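I downloaded my data from Lonik last night. I've been on the app since November and wanted to see what my chats looked like all in one place. Thread on what I found, mainly about first messages.

For those who haven't used it, Lonik is a dating app for men. You get a profile, a grid of people near you and a chat window. The download is under Settings, Privacy, Get my data. It took a couple of hours for the link to arrive.

The file has 163 conversations in it and 2158 messages, counting both sides. I went through all of it with a spreadsheet and a pot of tea.

First thing. Most of the conversations are very short. One person says hi, the other says hi, someone asks how it's going, and that's the end of it. I did this as often as anyone else did. It's a bit dull to read back.

I used to blame the other person when a chat stopped there. Reading it cold, "hey, how's it going" gives a man very little to work with. "Good thanks, you?" is a perfectly fair reply, and after that somebody has to start the whole thing again.
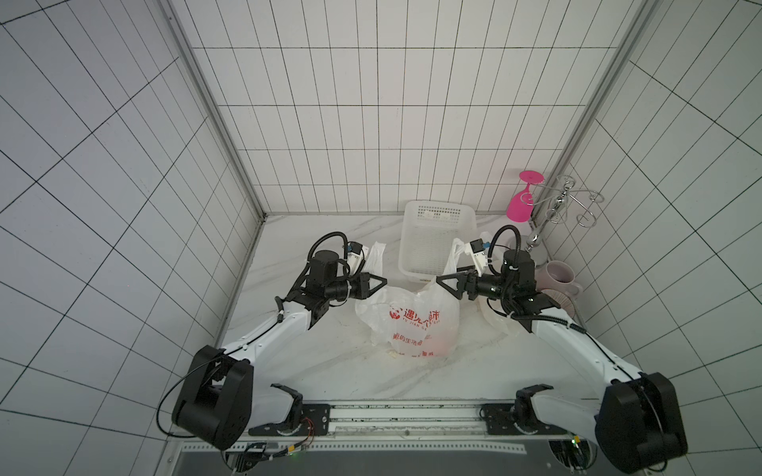

The chats that kept going nearly all had a question in the first or second message that came from the profile. It didn't need to be clever. "Which allotment are you on?" did well. So did "Is Karnuneck worth the trip on the bus or should I wait for a lift?"

Karnuneck came up a lot, by the way. Half the people near me seem to have moved there or be thinking about it. If you live there, put it in your profile, you'll get messages.

Compliments are harder to judge. "Nice smile" got me a thank you and not much after. When I wrote "nice smile, where was that taken?" I mostly got a proper answer. Same compliment with somewhere to go.

I was too long-winded in the winter. There's one opening message of mine that fills the whole phone screen and covers my job, my brother's wedding and why I don't eat fish. He didn't write back and I don't blame him.

After that I tried to keep first messages to two sentences. One to say what I noticed, one to ask something. I still do that. It's easier to write and easier to answer.

Length matters in the other direction too. If he's writing me four lines and I'm sending back "haha yeah", he'll stop. I can see it happening in the file. I was tired or on a train and I let a few good ones go that way.

Timing made less difference than I thought it would. I had an idea that messages sent late at night were ignored. They got answered the next morning at much the same rate as the rest.

What did make a difference was how long I waited once we were talking. Chats with a gap of several days in the middle rarely came back. I don't think you have to reply in minutes, but the next day is a good habit.

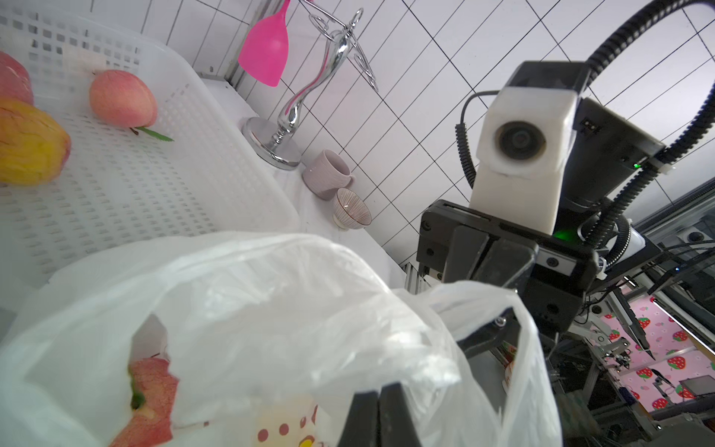 How long should you chat before you suggest meeting?

For me, 10 messages each is enough. By then you know if he can hold a conversation and if he lives anywhere near you. Past that point, most of my chats slowed down and neither of us said anything about meeting.

I've met eight men from the app. All of those were arranged inside the first week of talking. There isn't one where we chatted for a month and then met up, although there were a few where we said we would.

When I do ask, I name a place and leave the day open. "Fancy a coffee at the Trostotside market, what days are good for you?" People seem to find that easier than "we should meet sometime", which I wrote far too often and which got "definitely!" back and then silence.

I always pick somewhere public, and I tell a friend where I'm going. Mine is Siriporn Jaidee, who gets a screenshot of the profile and a text when I'm home. She has never had to do anything with them.

If someone won't agree to a public place the first time, I leave it there. I don't argue about it. There were a couple like that and I just wished them well.

Video calls beforehand: I've done some and they're fine. Five minutes tells you plenty. If he'd sooner not, I don't read anything into it, some people hate seeing themselves on a screen. I'm not keen myself.

On being turned down. I used to leave people hanging when I wasn't interested because I thought a no was rude. Then I got a few decent noes myself and I was glad of them. "You seem nice but I don't think we're a match, good luck" takes ten seconds to type and nobody has to wonder.

I now send that line, or close to it, to anyone I've had a proper chat with. One man got annoyed. The rest said thanks or said nothing.

I don't send it after a single "hi". I think both sides understand that one.
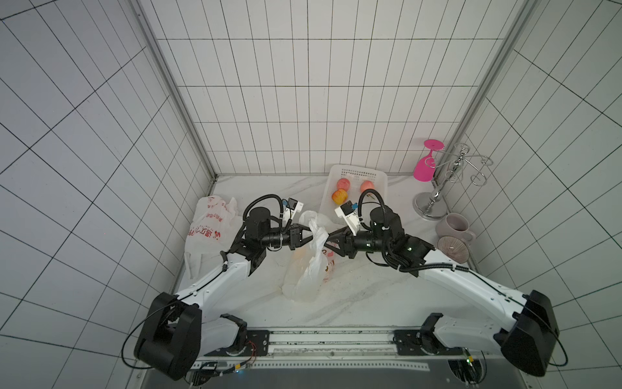
Vira Palamarchuk replied to ask if I'd looked at who wrote first, because on the apps she uses she nearly always has to, and the chats she starts are the ones that last.

I hadn't, so I went back and checked. It's close to even between me and them, and I can't see a clear difference in how long the chats ran. What I can say is that five of the eight men I met had written to me first. So if you've been sitting there waiting, try sending one, and if one comes in, answer it.

She also asked about profiles with nothing written on them. I skip those now. I tried "your profile's a bit of a mystery, what should I know?" for a while and most of the answers were "just ask". I didn't know what to ask.

If you're one of the people with a blank profile, three lines would do. Where you are, something you do at the weekend, what you're looking for. You can be vague about the last one. "Dates, maybe more" is fine and it saves a lot of going round in circles.

I rewrote mine after doing all this. It used to say "ask me anything". It now says I walk a lot, I'm learning to bake bread, and I'd like to meet someone for dinner at Sombatkul because I've had the menu on my fridge since they opened and I don't want to go on my own.

I've had more first messages about Sombatkul than about anything else I've ever put up. Mostly people telling me what to order. The noodles, apparently, and to get there early because they don't take bookings.

Should also say that my numbers are only mine. I'm in my forties in a middling-sized town. If you're in a big city or you're twenty-two, your file is likely to look different. It's worth an evening to find out.

One warning if you do download it. The file has every message in it, including the ones you'd forgotten. I read back a chat from my first week where I called the same man by the wrong name twice. He was very polite about it. Sorry, if you're on here.

And delete the file when you've finished, or at least put it somewhere with a password. It's other people's messages as well as yours.

I'm having dinner with someone next week, and yes, it's at Sombatkul. He asked about the bread.

More from this account
What I changed on my profile after six months
Meeting for a walk or meeting for a coffee
Is it worth paying for Lonik?
How to say no without a long explanation
Places in Trostotside that are quiet enough to talk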